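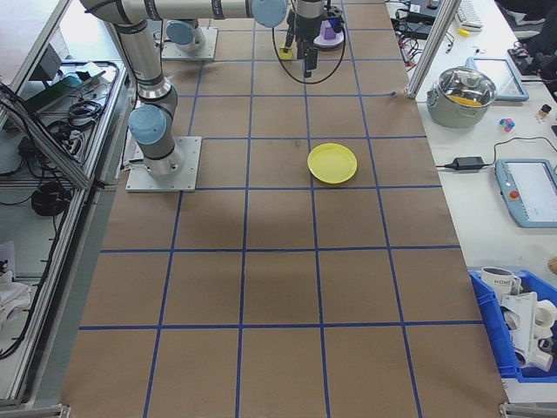 Zweiarmzelle bei Flemura läuft nach Umbau wieder

Dienstag, 4. Februar 2020

Die Versuchszelle mit zwei Roboterarmen im Technikum von Flemura ist nach 16 Tagen Stillstand wieder in Betrieb. Das teilte das Unternehmen mit. In der Zwischenzeit wurden die Greiferkabel am linken Arm ersetzt, beide Grundplatten nachgezogen und die Arbeitsfläche neu bezogen.

Anlass war ein wiederkehrender Fehler im Januar. Der linke Arm verlor bei weit gestrecktem Ellbogen zeitweise die Verbindung zum Greifer und blieb stehen. Im Betriebsprotokoll sind dazu 17 Einträge vermerkt, die meisten vom Nachmittag, wenn die Zelle schon mehrere Stunden gelaufen war. Umesh Bisht, der die Anlage betreut, suchte den Fehler zunächst in der Steuerung. Gefunden wurde er am Stecker hinter dem Handgelenk -- dort war eine Ader angebrochen.

«Die Leitung war zu knapp verlegt», sagt Bisht. «Bei jeder Drehung hat sie am Stecker gezogen.» Das neue Kabel hängt deshalb in einer größeren Schlaufe unter dem Greifer. Es kommt vom Zulieferer Skorell und kostete 60 Euro. Teurer war die Arbeitszeit, die Flemura nicht beziffert.

Weil die Zelle ohnehin stand, wurde auch der Tisch überholt. Die alte Auflage aus Packpapier war an den Kanten eingerissen und wurde abgezogen. Auf das neue braune Papier klebte Sneha Sisodia das Raster aus blauem Klebeband neu auf. Die Felder dienen als Ablagepositionen: Gegenstände werden vor jedem Durchgang in ein bestimmtes Feld gelegt, damit sich die Läufe vergleichen lassen. Nach Angaben von Sisodia brauchte sie dafür einen Vormittag, das Ausmessen eingeschlossen.

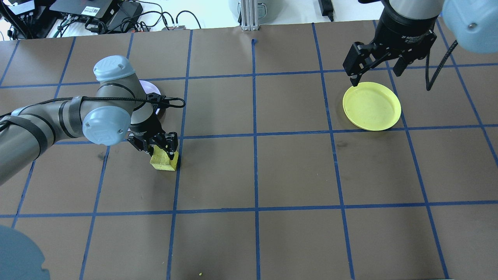
Seit der Wiederaufnahme wird mit leichten Teilen geprüft, darunter kleine gelbe Blöcke und runde Kunststoffteller. Am Teller zeigt sich, ob ein Greifer in der richtigen Höhe ankommt. Steht er zu tief, drückt er auf den Rand, steht er zu hoch, schließt er ins Leere. Die Blöcke geben nach und verzeihen kleinere Abweichungen. Die ersten 307 Griffe verliefen laut Protokoll ohne Verbindungsabbruch.

Ganz abgeschlossen ist die Arbeit nicht. Am rechten Arm ist noch das alte Kabel montiert. Es zeigt bisher keine Auffälligkeiten, soll aber im März ebenfalls getauscht werden. Bimla Negi, die Leiterin des Technikums, will außerdem die Leitungen hinter dem Tisch bündeln lassen. «Wer dort etwas umstecken muss, sucht im Moment zu lange», sagt sie.

Für den laufenden Betrieb gilt ab sofort ein kurzer Prüfplan. Vor Schichtbeginn werden Kabel und Stecker an beiden Greifern von Hand kontrolliert, einmal in der Woche die Schrauben der Grundplatten. Lose Bandstreifen werden sofort ersetzt, und zwar über die ganze Länge. Geflickte Stellen hatten sich in der Vergangenheit schnell wieder gelöst.

Die Zelle gehört zum Vorhaben Grultus, in dem Flemura die Handhabung von Haushaltsgegenständen mit zwei Armen erprobt. Der Zeitplan verschiebt sich durch den Ausfall nach Negis Angaben nicht. Die für Januar vorgesehenen Versuche werden bis Ende März nachgeholt.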